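About us

Hello, and welcome to Goris! I'm Kanako, and I run a small language school above a bakery (yes, you can smell it from every classroom, and no, I can't get anyone to concentrate after eleven).

I started out teaching Japanese to 2 students at my kitchen table. One wanted to read cookery books and the other was moving to Osaka for work – they got on so well that I put them in the same lesson, and I've taught in small groups ever since. Last year we had 475 learners through the door, from complete beginners to people who argue with me about grammar and are sometimes right.

In September we moved into the first floor of the old Sarpong building, which gave us proper classrooms, a kettle that works and a lot more space to spread out.

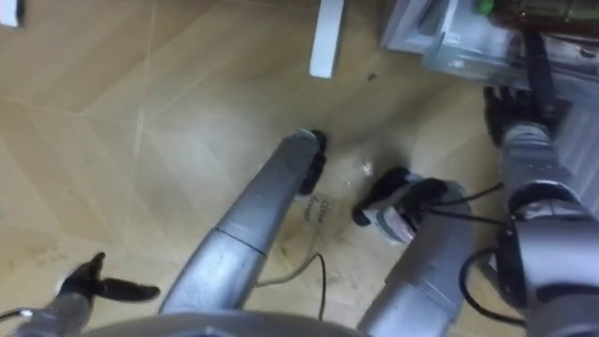
The wooden floor at Goris

Bergþóra Vigfúsdóttir joined me to teach Icelandic, and her evening class filled up before I'd even put the poster in the window. She also looks after our lending library, now up to 2,000 books, comics and slightly battered dictionaries. Borrow what you like, just write it in the green notebook.

We don't do exams unless you ask for them. Mostly we talk, read aloud, get things wrong and have another go. If you'd like to try a lesson first, come along to the open hour at six in the evening and bring a friend if you're shy. Tea is free, buns are from downstairs!

Kanako Wada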